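Interior Construction 2
Handout 4: Doors, openings and how we measure them
Teacher: Heikki Seppälä

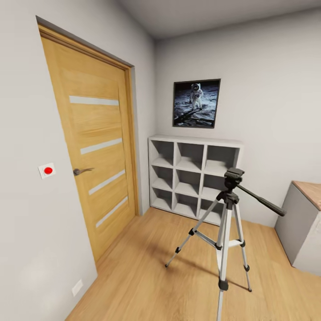
Last time we finished partition walls, so now we come to the openings in them. A few of you asked why the door schedule has three widths for one door. I will explain it again, slowly.

The leaf is the moving part. The frame is fixed to the wall. The rough opening is the hole which the builder leaves before any frame arrives. In the drawings from the Dương house the rough opening is 844 mm wide. From this you must subtract the frame on both sides, the shimming space on both sides, and the small gap between leaf and frame. Please do this calculation at home and bring it on paper.

Handing. Stand on the side where you pull the door toward you. If the hinges are on your left, we call it a left-hand door in this course. Other countries and some suppliers use a different rule, so always write the rule in your schedule. I have seen a full delivery go back for this mistake.

Glass in doors. Clear glass gives light and view, frosted glass gives light only. Narrow strips keep more of the leaf solid than one big pane – this matters for weight and for sound. Ask the supplier if the glass is safety glass. Do not guess from the catalog.

Floors. The door is hung after the floor height is known. If the planks come later, the leaf may need to be cut, and a leaf with a hollow core can be cut only a little, up to two centimeters in the types we study.

Reading for September: Lernov, chapters on frames and hardware. Skip the part about fire doors, we take it separately.

Exercise: make a door schedule for the ground floor of the Cetuter building. Write leaf, frame, rough opening, handing, glass, handle.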